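Home | Kitchen | Laundry | Mending | Workshop | Letters

Can a Machine Do the Laundry Yet?
Reading time: 3 minutes

Every January, when the heavy sheets come out and the basket never seems to empty, I get letters asking whether it's worth waiting for a robot to take over the folding. Irén Balogh wrote me two pages on the subject (lovely handwriting, Irén!) and wanted to know if she should give up her folding board and start saving. My answer is to keep the board, dear, and keep it somewhere handy.

Plates are stiff and stay the shape they were made, and so a machine can be taught a good deal about plates. Cloth is another matter. Drop the same pillowcase twice and you get two different pillowcases, as far as a machine is concerned, and when it lands among other things the edges vanish and you can't tell whose hem is whose. Even I have to give a tangled heap like this one a shake before I know what I've got, and I've been at it since I was tall enough to reach the line.
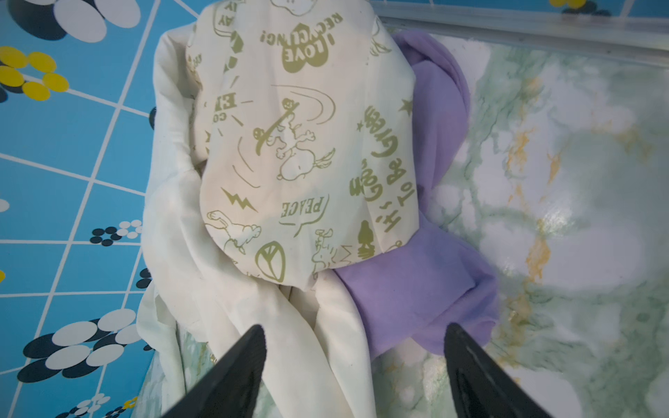
Will a robot fold my shirts for me this year?
Not in an ordinary home, I'm afraid. The ones I've read about are slow, they like to have one piece at a time, and they still want a person nearby to straighten things out.

So what do we do in the meantime? Well, the same habits that would help a machine will help you, and I've been trying them out at home with my neighbor Edit Csonka, who is faster than I am and lets me know it. First, pull the heap apart before you fold anything at all. Find one corner, lift it straight up, and let the rest hang until it untwists. Lay each piece flat with a bit of space around it, and put the long, twisty things (sleeves, sheets, anything with a tie) in their own pile, because they are the ones that grab everything else.

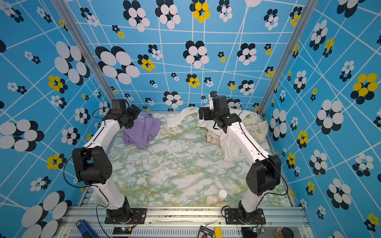

Second, fold on a surface that's higher than you think you need. A kitchen counter is kinder to your back than the bed, and it's smooth enough that you can slide a shirt around to the next fold without picking it up. Wipe it down first and let it dry! I once folded 16 napkins on a damp counter and had to hang every last one of them up again.

Third, smooth from the middle outward with the flat of your hand. Pinching at the edges only moves the wrinkle somewhere else, and I suspect pinching is where two mechanical fingers must have a hard time of it, too. A palm does such a lot of work that we never give it credit for.

I'll go on watching the robots with real interest, and if one ever learns to do a fitted sheet I shall invite it to dinner. Until then, Irén, start with the towels while you're fresh and leave the socks for when there's something good on the radio.

Write to the Laundry page, care of Orsolya Bíró | © July 2019 Havemari Household Pages | Back to top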